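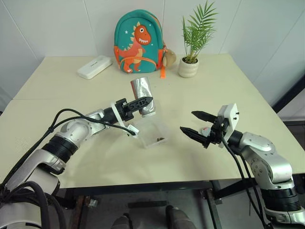 Figure 2. A silver can over a cream-coloured tabletop.

4.3 What people remember about the cupboard

We turn now to the part of the interviews that gave us the most pleasure to transcribe, and, it must be said, the most trouble to code. Our opening question in every household was a plain one: what did your family keep in for a day when you could not get to the shops? We had expected lists. What we got instead, in nearly every kitchen, was a story about a particular tin, where it stood, who had bought it and why it had never been opened. People in Lilport were especially generous in this respect, and several of our visits there ran well past the hour we had asked for (we were given a great deal of cake, for which we are still grateful).

Of the 38 households that took part, 19 were in Lilport and the rest in Pukov. The two towns were chosen for their likeness in size and their difference in supply. Lilport has had a harbour market for as long as anyone we spoke to could recall, and fresh fish was never far off. Pukov lies inland at the end of a single road, and its older residents grew up with the idea that the road might close at any time after the first snow. We had supposed, as Section 2 sets out, that the Pukov cupboards would be the fuller ones, and so they were. The surprise lay in how the food was talked about. In Pukov, tins were spoken of as food, to be eaten in turn and replaced, and the date written on the lid in pencil was a matter of ordinary good housekeeping. In Lilport, where tins were hardly needed, they were treated with something closer to respect. They came out at Christmas, or for a visiting uncle, and a tin of peaches might sit on the top shelf for years without anyone feeling that it had gone to waste.

One Lilport woman, who had run the household for her brothers from a young age, put it this way: "We had fish every day God sent. A tin was something you'd chosen." Her words came back to us often as we worked through the other transcripts, and we have borrowed "chosen food" as the name for this group of answers. It covers any item that the speaker described as bought for its own sake and kept apart from the daily stores.

A second group of answers, which we call "turned food", covers items moved from the back of the shelf to the front as new ones came in. Here the Pukov interviews are by far the richer. Speakers described the turning of the shelves in January with real warmth, and many remembered which child had been given the job. One man could still recite the order of his grandmother's shelf from left to right, beans first and plums last, and he became quite cross with himself when he could not place the mustard.

Not everything fell tidily into these two groups. Kamol Sitthichai, who carried out the second round of coding, marked 18 passages as belonging to both, and after a good deal of friendly argument we left them that way. Most concern condensed milk. It was turned with everything else, yet it was also hidden, rationed and stolen by the spoonful, and speakers in both towns lowered their voices when they came to it. We doubt that any scheme drawn up in an office would have found a proper place for condensed milk, and we have not tried to force one.

A word should be said about labels. We asked each household whether they remembered makers' names, and the answers were patchy. Rarnero, whose tinned tomatoes were sold in both towns, was the name given most readily, though usually for the picture on the label and seldom for what was inside. Tins that had lost their paper were remembered just as fondly. In several Pukov families the bare ones were set aside for a "guessing supper", when a child picked one out and everybody ate whatever it held, and we heard of rice pudding being served beside sardines without complaint.

The work of Thepsuriya on storage jars in farming households, discussed in Section 2, points towards a similar split between the kept and the used, though the jars in that study were filled at home. Whether buying or making matters more to the way such things are remembered is a question our own interviews can only brush against. We return to it in Section 5, together with the handful of households who told us, very cheerfully, that they had never kept anything in at all and had simply gone next door.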